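Chopsticks, again

I had a whole post half written about my tomatoes, and then the cutlery job ate the month of March, so you're getting cutlery instead.

If you're new, I collect examples for a learning system. I do an ordinary chore over and over with a pair of hand-held grippers, and the recordings go off to Vivek Uniyal at Jurnwood, who feeds them to a model. The current chore is putting chopsticks and spoons into a holder.
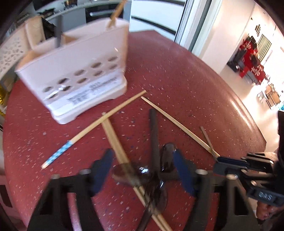
Two hands are harder than one

My first 116 recordings were one-handed and I was getting pretty cocky! Then Vivek asked for both grippers at once. The blue pads hold on nicely, but you've got to get them either side of something as skinny as a chopstick, and my left hand has never been asked to do anything that fussy.
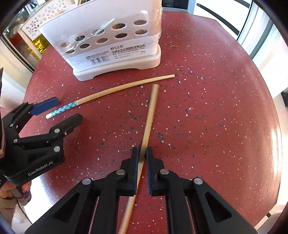 Spoons

I thought spoons would be a holiday. They're not too bad if you take them by the handle and let the bowl hang down, but pick one up on a lean and you'll spend ages trying to line it up with a slot. I keep those tries anyway — Vivek likes a bit of fumbling in the mix, so the model sees how a person gets out of trouble.

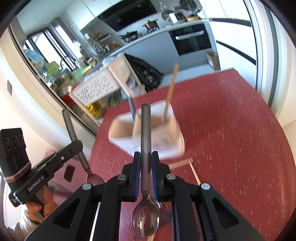

I've also slowed right down. Darius Grīnberga, who checks my batches, sent back six from the first week with the same note on each: too fast. Fair enough. I was racing to finish before dinner, and my wrists were telling me the same thing.

The other thing Darius is keen on is mess. If every pile starts out tidy, the model only learns tidy piles, so now I mix wooden sticks, dark ones and spoons all higgledy-piggledy and try not to arrange them by colour (harder than it sounds when you're me).
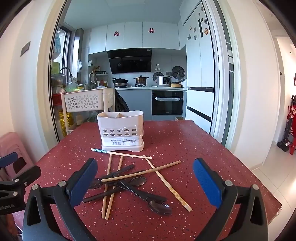
I'm aiming for two more batches before I send the lot away, and then Vivek reckons we might move on to folding tea towels. I've asked for big ones. Tomato post next, I promise, if the possums leave me any.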